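Leanne Hollis
Okay, settle in, this one's a bit long. A few people asked how the move from Lockwood to the new place went and whether I'd do it again, so I'm going to put it all in one thread while the coffee's still hot.

Leanne Hollis
First thing: I packed the kitchen last and I will never do that again. I had 26 boxes taped up and labeled in nice fat marker, and then there I was at midnight wrapping soup bowls in T-shirts (the good T-shirts, too).
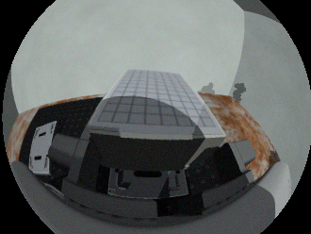 Leanne Hollis
My neighbor Casimiro Montes came over with a hand truck and a thermos and stayed the whole morning, bless him. He talked me into measuring the sofa before we tried the stairs. It was 11 inches too long for the turn, so it went to his niece, and I'm told she loves it!

Leanne Hollis
Money, for those who asked. The van was 390 for the day, plus gas. I'd put aside some 20 dollars for tape and paper, which was adorable of me. Buy the big rolls. Borrow blankets from everyone you know and write their names on a scrap of masking tape so they go home to the right people.

Leanne Hollis
The new living room still echoes, and I keep changing my mind about what goes in it. I've been looking at wood floors and big tables all week, and my sister is tired of hearing from me.

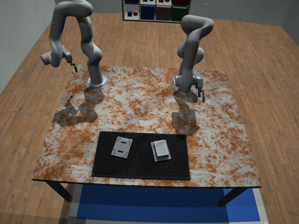
Rust-orange speckles on the tabletop, wood planks on the floor.

Leanne Hollis
Anyway, would I do it again? Ask me in October, when the curtains are up and I've found the can opener. For now I'm eating toast on the back step and learning which light switch does what. If you've got a good trick for sticky windows, please send it over, I've got two that won't budge.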